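Course materials > Automation in Daily Work > Unit 8

Unit 8: Can a machine tidy the workbench?
Lecturer: Þórey Holst
Last updated: 17 Nov 2021

Last week we discussed floor cleaning, where the machine needs to understand only the floor. Today we take a chore which looks small to us: sorting tools that have a cord. Please read the Darkdale notes before the seminar.

A person who empties a tray of corded tools does several jobs at the same time. She looks for a free handle, pulls a little, feels that a cord is caught, and changes her hand. We do this without thinking, and therefore it is difficult to write down as steps.

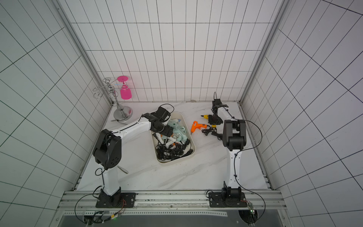
Fig. 1. Two-arm cell with glue guns. Left gripper in the tray, right gripper above the yellow tool.

Compare the work of the two arms. The yellow glue gun sits apart from the tray, so the right arm has mostly a problem of position and grip. The left arm has a pile of mint-green ones with their cords coiled together. If it lifts one, what else will come? A rigid part keeps its shape when you move it, but a cord does not, and the plan made before the lift can be wrong after it.

In our own exercise in February, the Karnier group made 248 attempts with mixed corded tools. In 23 of them the cord of a second tool was pulled out of the box. The group counted these as failures. I would like you to discuss if this is fair.

My answer to the question of the title is: for separate tools on a flat surface, yes, with supervision. For a tangled tray, not yet at the speed a workshop needs.

Homework: describe in about 700 words one chore from your home where a soft object makes the difficulty. Say which step you would leave to a person.

Comments

Gwilym Trevor: May we choose laundry, or is it too common?

Þórey Holst: You may, but choose one step of it only.

Loretta Nakamura: I think 23 is fair to count. At my job a second tool on the floor is a broken tool.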